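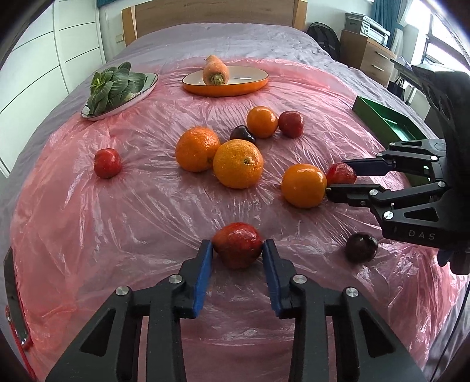

**Herkden H-series reserve marker post**

Marker post for the edges of conservation land, walking tracks and revegetation plots. Made from recycled plastic in a single length, square in section, with a recessed face for a numbered plate. Supplied in grey or dark green.

## Dimensions

| Item | Value |
|---|---|
| Overall length | 1,435 mm |
| Section | 90 mm square |
| Plate recess depth | 6 mm |
| Plate fixings | 2 stainless steel screws |

The colour runs through the full thickness of the post, so light scratches from mowers and stock do not need painting. Green posts fade slightly in full sun during the first summer. Posts from different batches may vary in shade. Where an even colour matters along a fence line, order the full quantity at once.

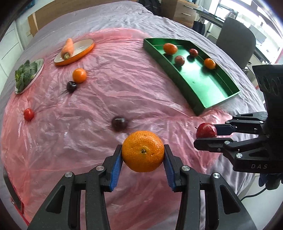

## Installation

1. Dig or auger the hole to about a third of the post length.
2. Stand the post with the recess facing the track.
3. Backfill in layers and tamp each layer firmly. Concrete is only needed in sand or on creek banks.
4. Fit the plate last. Do not use a power driver on the plate screws.

Posts can be cut with an ordinary wood saw. Collect the offcuts and shavings and take them off site. Do not drive the post with a sledgehammer, as the top will split.

For rocky ground, use the Areck base plate, sold separately. It bolts to the rock and takes the same post trimmed to suit. The older Chae base has a narrower socket and does not fit the H-series.

## Plates

Blank, numbered and arrow plates are held in stock at Clundau. Plates with a reserve name or logo are made to order from supplied artwork. Check the spelling of place names on the proof before approving it. Plates cannot be returned once engraved.

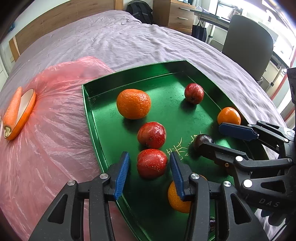 *Oranges, red apples and a plum on a green tray*

## Ordering

Posts are sold singly or by the pallet. Pallet deliveries need a forklift or tractor forks at the receiving end. The Clundau yard is closed for stocktake on 20th June, and orders placed that day go out on the next truck.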